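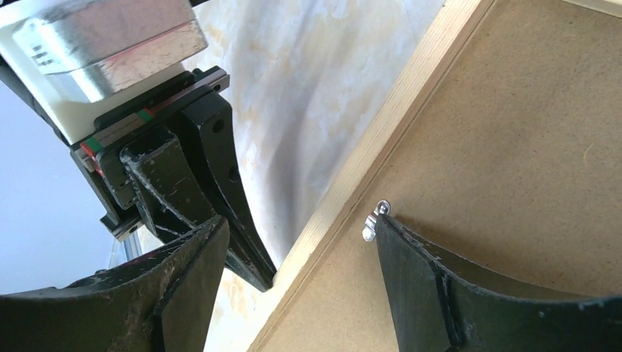 Submitted by the Program Office, Medness Household Goods Reuse Project
Progress report to the Jeltton Fund, period ending February

The project continues to collect, repair and redistribute framed pictures and small furnishings to households moving into the Sukum and Kong districts. This report covers the second period of the grant.

Frame repair has been the main activity. Wooden frames arrive from donors in mixed condition, and most need attention to the corners, the backing or the small metal hardware at the edge. Each frame is now checked at intake and placed in one of 3 groups: ready to issue, minor repair, or parts only. In this period 36 frames were completed and passed for issue. A further group is waiting for glass – the supplier has confirmed delivery for next month.

Spending remains within the approved budget. The materials line is underspent by some $500, owing to the late glass order, and we ask that this amount be carried forward. No change to the overall award is requested.

Two matters remain open. Storage at the Kong site is close to its limit, and finished frames are being moved to Sukum as space allows. The written guide to hanging and fixings, promised in our first report, is in draft and will be sent with the next claim.

Work planned for the coming period includes the remaining glazing, a second intake from Sukum donors and completion of the guide.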